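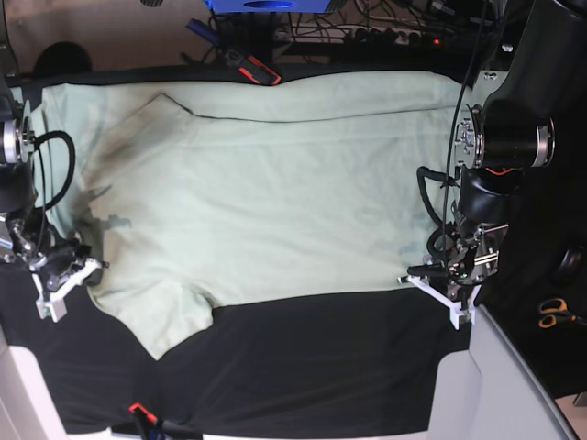
Elfriede Haberkorn thinks the whole business would go faster if people stopped being so tidy. She told me this before I'd even found a place to put my coat, and she was still on the subject when I got my recorder going. "Everybody who comes to teach the arms wants to do it nicely," she said. "They smooth everything out first. Then the arms only know what to do with nice."

I'd come to Brusbridge to talk to Booker Begay, so getting an argument from a second person right at the door was a bonus. The two of them run data collection for Honoson, which mostly means they spend their days driving a pair of robot arms through folding laundry, over and over, and saving every attempt so a learning system can study it later. T-shirts this month. Towels before that, and Booker still makes a face when towels come up.

"Towels have corners," he told me. "You grab two corners, you're halfway home. A T-shirt has sleeves, and sleeves go wherever they want."

I asked him how many folds they had so far. He knew the number without looking: 1341 recorded, 578 of them kept. I must have looked shocked (I was!) because he started laughing. Was the rest garbage? Well, no, he said, and then he walked it back a little and said some of it was pretty bad. A lot of the early ones got tossed for timing. The person steering would stop to think, the arms would hang there for a few seconds, and the system would dutifully learn that hanging there is part of folding a shirt.

"It copies your hesitation," Booker said. "You scratch your nose, it learns a pause. So now I tell new people, decide before you start. If you change your mind in the middle, finish anyway and we'll mark it."

Marking is Elfriede's department. She watches each recording back and gives it a label — clean, recovered or failed — and the recovered ones are what she really loves. Those are the attempts where a grip slips or the fabric bunches up and the person steering fixes it and keeps going. She'd like a lot more of them. Booker would like more clean ones. I got the feeling they've had this conversation a few times.

"If you only ever show it success, it has no idea what to do one inch away from success," she said.

"She wants me to drop shirts on purpose," said Booker.

"I want you to drop them honestly."

They let me try it, and I was terrible. You hold a handle in each hand and the arms follow you, which sounds easy until you remember that you can't feel the cloth at all. I kept squeezing way too hard. My left hand was fine, my right hand had opinions, and I got one sleeve tucked under and the other one completely forgotten. Elfriede labeled it failed and saved it, so somewhere on a drive at Honoson there's a permanent record of me versus a T-shirt.

What surprised me was how much talk there was about the dull stuff. Which color shirt against which cloth, for one thing. They work on black, and pale shirts are easy to pick out against it, so Booker worried for a while that they were making life too simple. There's a box of navy ones waiting. Elfriede also fusses over thickness. A heavy cotton shirt stays where you put it, and a thin one will slide or pick up a second layer along with the first, and then you've folded something you didn't mean to.

I asked whether they ever trade data with anyone. Booker mentioned a group in Wilau that collects towel folds, and said they'd swapped 100 recordings and found that the labels didn't match up at all. What Wilau called clean, Elfriede would have called recovered. She spent two evenings writing a page of definitions and sent it over. They wrote back with questions, she answered them, and now there's a second page.

The plan after shirts is pants, and Booker isn't looking forward to it. He also wants to bring in people who have never touched the handles before, partly to get different habits into the recordings. "I fold like my mother folds," he said. "If it's only me in there, then the robot folds like my mother too. She'd be fine with that, but it's a narrow education."

By then Elfriede had gone back to her labels. I could hear her from across the room, talking to the screen. "Grab it lower," she was saying. "Lower. There."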